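Home Products Packing Stations Support Contact

Edari Two-Arm Packing Station

By Işık, product desk, Sandandale
Updated November 10, 2022

Share 7 Comments 3

The Edari is a table station with two arms for small packing rooms. It is made for soft goods and light mixed items: bags, pouches, cloth, toys, food boxes. It stands where a packing table stands now, and people continue to work next to it.

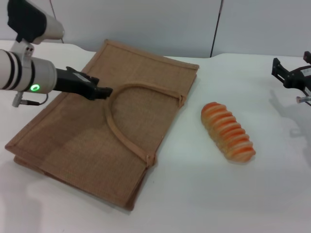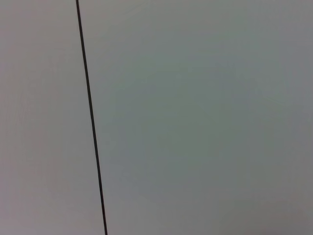 Jute tote bag and toy bread at the table, and a view from close to a plain gray surface.

We sell the Edari mostly to workshops which pack many different things in small amounts. For one product in very large amounts, a fixed line is faster and we will say this to you on the phone. The Edari is for the other case, when Tuesday's order and the next order have nothing in common and a person has to decide each time how the bag should be opened and what goes in first.

What it does

The station takes over the repeating part of packing. One arm holds, the other arm places. With soft bags this is more important than speed. A bag which lies flat must be taken by the handle or by the rim and kept open, and with one arm this is difficult. The people who pack by hand use two hands for it all day, and usually the wrist of the holding hand is the one that hurts in the evening.

The operator prepares the items, starts the job and checks the result. When an item is new, the operator teaches it by guiding the arms through the movement. After this the job has a name and can be called again from the list. You do not write code — the list and a start key are enough for daily work. Changing a taught job is done in the same way as teaching it, from the step you choose.

What changes for the people in the room

This is the question we hear most, so we answer it in more detail than product pages usually do.

Before the first station is delivered we ask to speak with the packers and not only with the manager. The packers know which bag has a stiff handle and which supplier folds the goods in the wrong way. If they are not asked, the station is taught badly, and later it stands unused in a corner.

At Drallanetti, a gift packing workshop and our first customer, the station was installed in September. The work at the table was divided again. Filling standard orders went to the arms. Ribbon, cards, glass and everything with a personal message stayed with the hands. The packers now change places during the shift: some hours at the station, some hours at the hand tables. They asked for this themselves, as standing at the station for a full shift was tiring for the head even if it was easier for the shoulders.

There were also complaints, and they were correct. The first version of the stop sound was too sharp for a small room. The job list was sorted by date and should be sorted by name. Both points are changed in the present version, and older stations receive the change with the normal update. One complaint is still open: the station wants the items prepared in order, and in the busy season the preparing becomes a job of its own. We are working on this, but we do not promise a date.

About jobs and pay we can say only what we see. The station needs a person near it. A room which buys the Edari to have a table without any person will be disappointed. We recommend to agree in writing, before delivery, what will happen with the hours which become free, and to let the packers read it.

Which items are suitable

Good results: flat bags with a handle loop, cloth pouches, light toys, closed boxes, wrapped bread and cake, folded textile.

Possible after a trial: bags with very soft handles, items with thin plastic film, round items that roll.

Not suitable: open glass, liquids without a lid, knives, anything hot.

Coarse fabrics such as jute are easier to hold than smooth ones, but fibers collect on the finger pads. Clean the pads at the end of the shift with a dry brush. Do not use alcohol.

The table and the light

Please use a plain table top in one light color. Patterned tops make the teaching slower, and shiny tops give reflections. The light should come from above and from more than one side. A desk lamp from one side makes a hard shadow, and dark items can be lost in it. If your room has a large window, a simple blind is enough.

Keep the table free of cups, phones and tape rolls during a job. This sounds like a small thing, but it is the most frequent cause of a stopped job in our service notes.

Main data

Table height: 70 to 85 cm, adjustable
Arms: two, with one gripper on each
Stored jobs: up to 3,000
Training for operators: 7 hours, on site, included
Languages of the job list: English, Turkish, Italian

Delivery and service

The station comes assembled on its frame. You need a level floor, a normal wall socket and a door wide enough for a pallet. Our technician stays for the first shift with your own goods. Please have real items ready, with the real packing material, and not samples from a catalog. A bag that was ironed for a visit behaves differently from a bag that was in a carton for a month.

Finger pads, brushes and cables are kept in stock in Sandandale. Other parts are sent on order. Service by phone is in English or Turkish, and the person who answers is one of the technicians — if the line is busy, it means they are at a customer, so please leave a message with the station number and the name of the job which stopped.

Trial with your own items

You can send us a box of your goods before you decide. We teach the items in our room and send back the goods with a written report on which ones worked, which ones did not, and how long the teaching took. The trial is free for items that fit in one carton. We prefer that one of your packers comes for the trial day, and the travel inside the region is paid by us.

Prices depend on the grippers and the frame. Write to the product desk with a short list of what you pack and how many people work in the room.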